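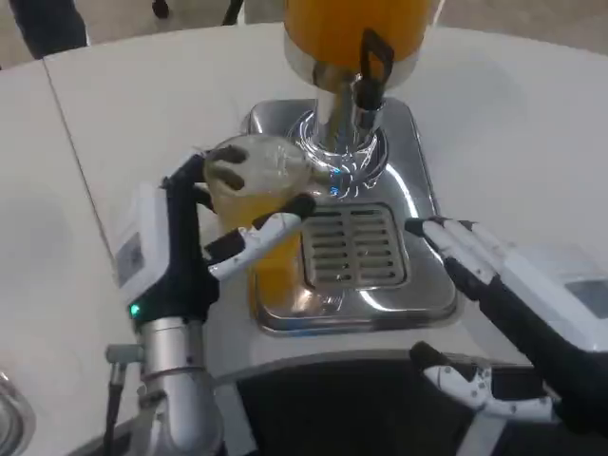 granddale_pete replied:
No, and I don't think we're close. A machine that can fold one towel on a good day isn't doing chores. My wife's cafe in Granddale goes through 686 cups in a busy week and every one gets filled, wiped, carried and washed by a person. Show me the washing part and I'll listen.

tapandtray wrote:
Filling is still a chore. I run the breakfast counter at a small hotel in Driststead, and from 6 to 10 in the morning the juice dispenser takes up more staff time than the coffee does. You hold the cup, work the lever, watch the level, let go. It's simple for us. For a robot that's two hands doing different jobs on a soft cup that gives if you squeeze it.

Jolán Hegyi wrote:
Agree with tapandtray. Grip force on thin plastic is hard. Too little and the cup slides when the weight goes up, too much and you have juice on the counter. 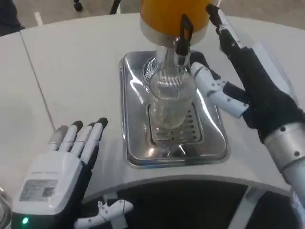

The other hard part is the lever. You need one hand staying put under the spout while the other one pulls, and you have to stop before the rim, allowing for what's still coming down. I worked on a filling line at Bimness for four years and we solved all of it with a fixed nozzle and a sensor. No fingers anywhere.

granddale_pete replied:
Which is my point. If you want juice poured by a machine, buy a machine that pours juice. They've been around for decades. Why put hands on it?

Jolán Hegyi wrote:
Because the hotel already owns the dispenser, and the same hands could in theory load the dishwasher after. I said in theory.

mopbucket60 wrote:
I clean offices at night. Floor scrubbers took over the hallways in our building and they do fine. Nothing has taken over the break room. Half-full glasses, spoons stuck to things, somebody's lunch. I'm not worried about my job.

Anca Tănase wrote:
We looked at this for the shop (Tănase, we do small metal parts). Machine tending, yes, that works today if the parts come in a tray the same way every time. Sorting the scrap bin, no. I'd put a drinks counter somewhere between the two. The dispenser doesn't move, but the glasses never come back to the same spot.

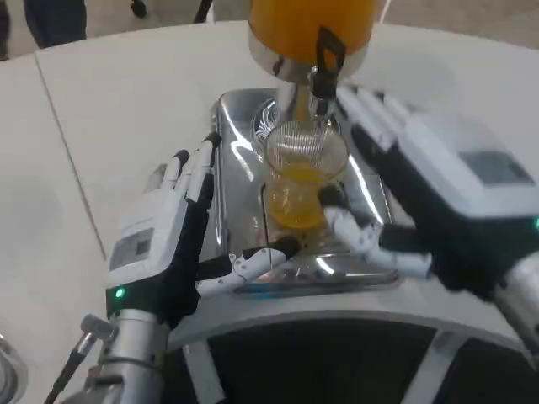

Photo: posted by tapandtray

granddale_pete replied:
Fine, somewhere between. I'd still want to know how long one glass takes. If it's 60 seconds there's a line out the door.

tapandtray wrote:
At my place 60 seconds would be OK before 7 and useless after. Glass is easier than plastic at least, it doesn't give.

mopbucket60 wrote:
Until one gets dropped. Who sweeps that up?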